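About Jelent

Jelent makes coloured blocks for classrooms, nurseries and anyone else who sorts, stacks or counts for a living. Tuva Hedlund started the business in a rented unit on the Grendent estate, with one saw and an order from a single school. We now have 18 people on the staff and supply 77 schools and nurseries.

Our longer blocks are the ones most customers ask for first. They come in dark green and reddish-brown, and they go into grey metal bins before packing. Each bin is checked by hand for chips and poor colour, and anything we would not sell goes back to the finishing room.

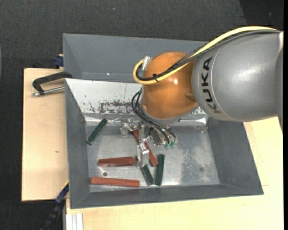
Mixed sets take a little longer than single colours – please allow an extra two working days. The standard set holds 60 blocks, and we are happy to make up smaller ones for schools that only need to replace a few. The Lindqvist set has long blocks only. The Irno set adds short ones.

The shop counter is open on Wednesday afternoons. For orders at other times, please ring or write to the office.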